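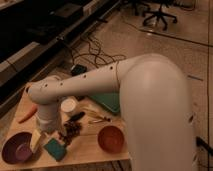 Bowls, sponges and a carrot on the wooden table.

Table Clearing: Frequently Asked Questions

14 comments · 86 shares

Where do I start when food and kitchen things are mixed together?
Start with the food. Fruit and vegetables go back to the fridge or the counter, and the table gets easier to read.
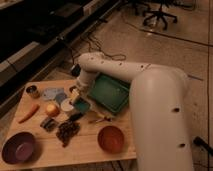 By the Ladside Home Desk, household editors
Jul 18, 2024

Should bowls be put away first?
Leave them out for a while. An empty bowl is a good place to collect small things. Stack the bowls at the end.

How do I pick up small spilled pieces?
Push them into a heap with a dry card and slide the heap into a bowl — a damp sponge only smears them.

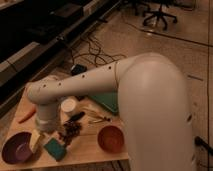
Wipe the wood afterward with a wrung-out cloth, going with the grain. Give it about 20 minutes before you set anything back down.

Can sponges stay on the table?
Keep them by the sink, standing on edge. We replace ours every June and a few times in between.

What about cans and things that could go anywhere?

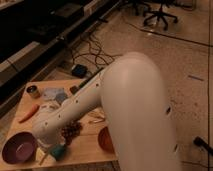 Sort by where a thing is used. Anything that needs a shelf goes in one group and anything that spoils goes in another. The tin can would go with the shelf things, the carrot and the grapes with the rest. Bowls can wait.

9 people found this page helpful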